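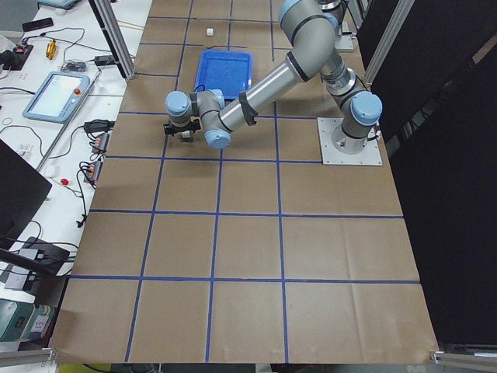

undholm_bench
Equipment planner, Skulura

August

Next year's budget request for the two-arm cell goes in soon. Posting the reasoning as a thread so I can link to it when people ask why the arms are a small part of the discussion.

Scope first. The work is small part transfer: toy-brick-sized parts, one shallow tray, two arms sharing one table. If your parts are heavy or your cycle is fast, most of this won't transfer.

The draft purchase list has 73 lines. Two of them are arms. The rest is plates, extrusion, fasteners, cables, power supplies, grippers, adapters, spares and shipping. Price the arms first if you like, but don't stop there.

Line I forgot in the first draft: mounting plates. An arm has to be bolted to something flat and stiff, and the hole pattern on the arm rarely matches the hole pattern on the table. Get the drawing from the vendor before you order the table. Machined plates had the longest lead time of anything we bought locally.

Work surface. We have brown paper and blue tape on the table, and the new request keeps it that way. Tape gives a grid you can point at when two people are discussing a position. Paper gets replaced when it creases. I looked at a printed mat at $400 and took it off the list. The layout still changes too often to print one.

Caveat on tape: it is a reference for people. Don't dimension anything from it. Positions come from the arm's own coordinates or from a proper fixture. If the process needs a fixture, budget the fixture.

Next item, reach. Vendor reach numbers are measured to the wrist or the flange, depending on the vendor, and always in the friendliest direction. Subtract for the tool pointing straight down. Then subtract again for the elbow having to stay clear of the other arm. The shared zone you end up with is a lot smaller than the overlap on the drawing.

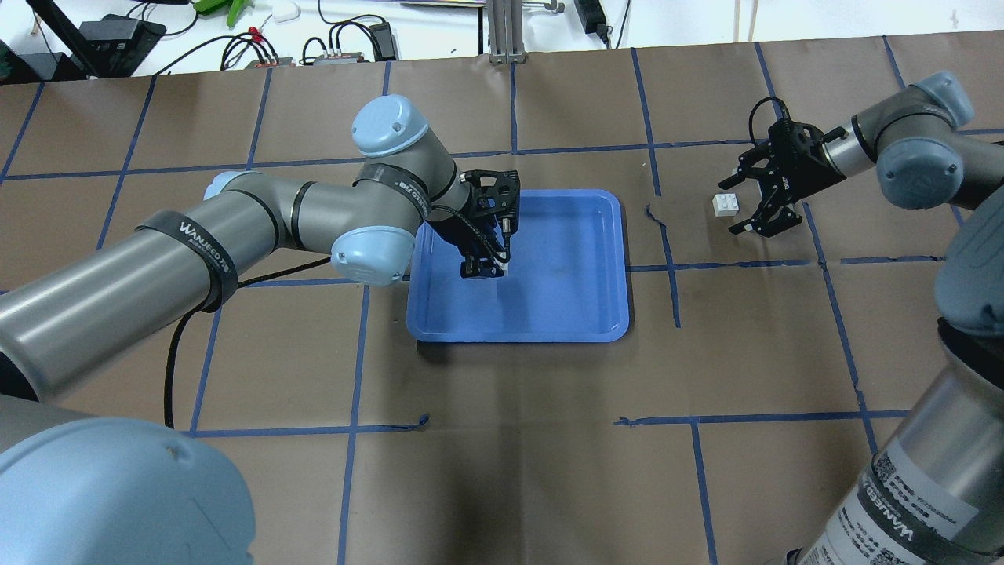 Left arm working in the tray. Right gripper open, with a block on the paper beside it.

We sized the spacing between bases from the tray outward. Put the tray where both tools can get to it pointing down, mark the far corners, then move the bases apart until the worst corner is still reachable with some margin. Doing it the other way round (bases first, tray wherever it fits) cost us a second set of holes.

Grippers. Quoted separately from the arm nearly everywhere, and the quote often leaves out the cable, the flange adapter and the fingertips. Ask for all of it on one quote. The Briggs quote had them as separate lines, which made it look expensive next to Plellik until we added the missing parts to the Plellik one. Then they were close.

Fingertips are a consumable. I have spares in the request as a recurring line under supplies. Finance prefers that to a surprise in the capital column, and so do I.

Stroke and force specs matter less for us than finger shape. A small block can be gripped by almost anything on the market. Releasing it flat in a tray with a raised rim is the part that decides whether the fingers are too thick. Ask the vendor for a drawing of the finger profile and lay it over a drawing of the tray corner.

Cables: the gripper cable has to follow the wrist through its whole range. A loop that is long enough at one end of the range is usually long enough to snag at the other. Budget for clips, sleeves and one complete spare cable per arm. If the connector is proprietary, make it two.

Also ask if the cable is rated for flexing. Some of the ones bundled with a gripper are ordinary cable in a coil. The data sheet will say, or it will say nothing, and you can treat that as an answer.

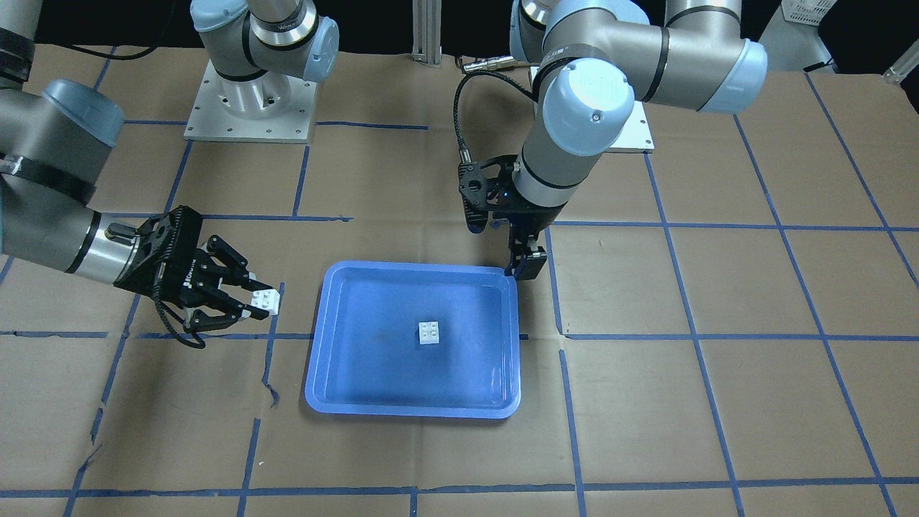 Acceptance testing is the line most requests leave out. It costs no hardware but it takes the cell and one person, and that time has to be charged to something. My draft has almost 1000 transfers per arm before we sign, with the other arm powered and moving. Single-arm tests tell you very little about a two-arm cell.

Write the acceptance criteria before the PO. What counts as a dropped part, what counts as a missed pick, who logs it, what happens to the final payment. One page is enough. Trying to agree on it after delivery is slow.

Two identical arms or two different ones? Same arm both sides, for us. One set of spares, one teach pendant to learn, one firmware version to track. The tools are a separate decision. Keep the flange common and you can change your mind on grippers later without touching the arms.

Bench space. Every cell grows a second table for the pendant, power adapters, power strips and whatever small electronics the tools need. Our original floor plan had no bench at all. The new one gives it the full length of the work surface, and I'd still take more depth if the room allowed it.

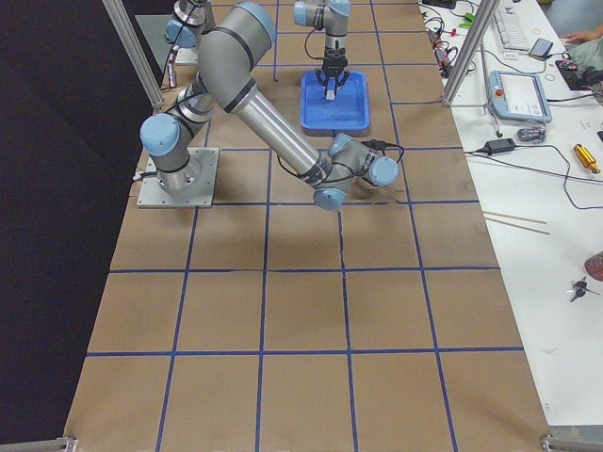 Power. Count outlets from the equipment list, then add the things that are never on it: chargers, a monitor, a laptop, test gear. Put a real distribution unit in the request. It's a cheap line and it removes most of what ends up under people's elbows.

Emergency stop. Check that the stop on one pendant also stops the other arm. On separately purchased controllers it may not, and the wiring to tie them together is a small line plus a safety review that isn't small. Ask both vendors in writing. Plellik answered with a diagram. Briggs sent a manual and a page number, and the page number was right.

Frame. Aluminum extrusion, ordered with extra length and extra brackets. Uprights get moved whenever someone changes a backdrop or a light. Leftover pieces get used.

Things I cut from this round: the printed mat, a second tray style, a tool changer. The tool changer goes back in if the part mix widens. Right now it would add weight at the wrist and a failure point for a swap we rarely make.

Contingency is its own line, labeled as contingency. Hiding it in the arm price makes the next comparison useless.

Still open: service contract or pay per visit. Undholm is a long drive for either vendor, and travel is billed both ways. If you have run a small two-arm cell without a contract, I'd like to know what you spent on visits in the second year.

Filed under: Automation / Purchasing & Planning

More from this author
Reading a gripper quote line by line
Mounting plate drawings: what to ask for
Floor plan for a two-arm cell, revised
Spares list, Undholm bench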